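Purnetti Puts Its Wooden Blocks Back on the Floor, Where They Were Going to End Up Anyway

STUNDAU, Thu 29 June - Purnetti, the small maker of plain and painted wooden blocks, today announced a new set called Hurnar. It consists of wooden blocks. The company is aware that wooden blocks have been announced before.

Hurnar goes on sale in March at the Purnetti shop in Stundau and through Urbonaitė, the toy wholesaler. It comes in two finishes, orange and unpainted, which may be mixed, and in any house with children will be.

"We looked at adding an app," said Ülle Dzene, who runs Purnetti. "We had a meeting. Then somebody knocked a tower over in the next room and everyone went to look, and that was the end of the app."

The set was designed by Kilian Riedl, who spent 4 years on it, a figure the company has asked him to stop mentioning to customers. Much of that time went into the edges. An edge that is too sharp hurts to step on, and an edge that is too round won't stack. Riedl believes he has found the middle. He has stepped on a great many.

Each Hurnar set holds 35 blocks and is sold without instructions. An early version had a leaflet showing a castle. Test families ignored the castle and built what one parent's form described as "a long one." The leaflet has been dropped, and the long one is now the unofficial first project.

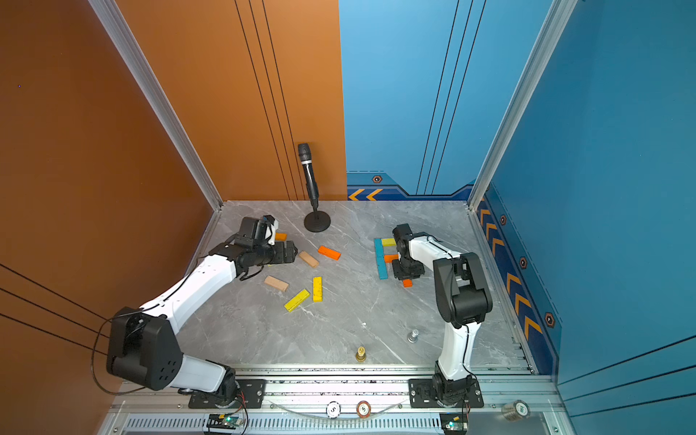

Reading time: 2 minutes

The floor is a light gray marble pattern, with copper-orange panels on one side and bright blue on the other. Orange chevron arrows run along the dark band on the blue wall. The orange blocks look fine against all of it. The unpainted ones look like wood, as it was meant to.

There is also a microphone on a round black base near the back wall, standing a good deal taller in the company's plans than the blocks do. Dzene has promised to keep her launch remarks short. Her staff have heard this before.

"People ask what's new about it," said Barrett Baptiste, who handles sales. "I tell them the orange is new. Our old orange was closer to a brick. Parents liked it and kids called it brown."

The blocks are cut and sanded at the Purnetti workshop under Algirdas Kütt, who has rejected more of them than he has passed and keeps the rejects in a bin by his bench. Visitors may take one. Most take several, and Kütt pretends to be looking at the saw.

Orders from Urbonaitė cover the first 200 sets. Schools and day care centers that order before the launch will get a cloth sack at no charge. Purnetti makes no claim that anyone will put the blocks back in it.

Spare blocks in either finish will be sold one at a time at the shop counter, a service the company started after years of letters about the gap under the couch.

About Purnetti
Purnetti makes wooden blocks and a small line of wooden trays in Stundau. The trays sell well. The company would rather talk about the blocks.

Press contact
Austra Grigaitė, Purnetti, Stundau
Sample sets are available to reviewers on request. Please return them. Please return all of them.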